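FOR IMMEDIATE RELEASE

September 23, 2023

Zorncombe toy library reopens in the old Riis Drapery building, with 289 new toys and a proper spot for prams

Zorncombe's community toy library has a new home at last! After 18 months of packing up and setting out again each week at the back of the Zorncombe Memorial Hall, the library opens its doors this morning in the former Riis Drapery on the corner of the main street, and every family in the district is warmly invited to come in, have a cuppa and borrow something wonderful.

The move has been a long time coming, as anyone who has ever tried to steer a double pram through the hall's side door will tell you. The old space was much loved and we will always be grateful for it, but the puzzles lived in one cupboard, the ride-ons lived under the stage, and the dress-ups had a habit of turning up in somebody's boot a fortnight later. In the new building everything has its own shelf and its own label, and the front entrance has a ramp, a wide door and a covered verandah where prams and scooters can be left out of the weather.

Local joinery firm Siditz fitted out the main room over the winter, starting in June, and has done a beautiful job of keeping the drapery's original counter, which is now the borrowing desk. Long-time residents will recognise the brass measuring rule still set into the top. Children are very welcome to measure themselves, their toys and their younger siblings against it.

What's on the shelves

The collection has grown by 289 toys, games and puzzles, bought with a grant from the Semidus Community Fund and chosen with the help of a survey of member families. Parents asked for more board games suited to mixed ages, more outdoor equipment for birthday parties, and a great many more building toys, which have always been the first things to leave on a Saturday morning and the last to come home.

There is now a whole bay given over to blocks and construction sets, sorted by age from chunky pieces for babies and toddlers through to gears, pulleys and marble runs for the primary school crowd. Sets are checked each time they are returned, and families who find a stray piece down the side of the couch (we have all been there) can drop it into the tin on the counter at any time, no questions asked and no fines charged. 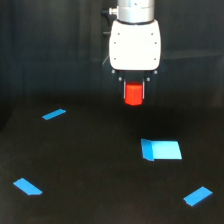 Joining and borrowing

Annual membership is $60 per family, or $15 for holders of a concession card, and grandparents, foster carers and family day care educators can join on the same terms. Membership covers as many as four toys at a time for up to three weeks, along with one large outdoor item on request. Party packs can be booked separately, and we do suggest getting in early for the school holidays, when the jumping castle in particular has a very full diary.

New members should bring proof of address and, if they have one, a sturdy bag. Existing members don't need to do anything at all, as their cards and bookings have come across from the hall.

Opening day

The celebrations run from 9 am until 1 pm today, with a sausage sizzle on the verandah, face painting in the side garden and story time on the rug at 10.30. The building will be open for a wander through, and borrowing starts straight away. There is parking behind the bakery and along the oval fence.

From next week the library will keep its usual Saturday morning hours and add a Wednesday afternoon session, timed for after school pick-up.

About Zorncombe Toy Library

Zorncombe Toy Library is a not-for-profit community organisation lending toys, games and puzzles to families across the Zorncombe district.

Media enquiries can be made at the borrowing desk during opening hours, or by leaving a message on the library's answering machine. Interviews and visits can be arranged on request.

ENDS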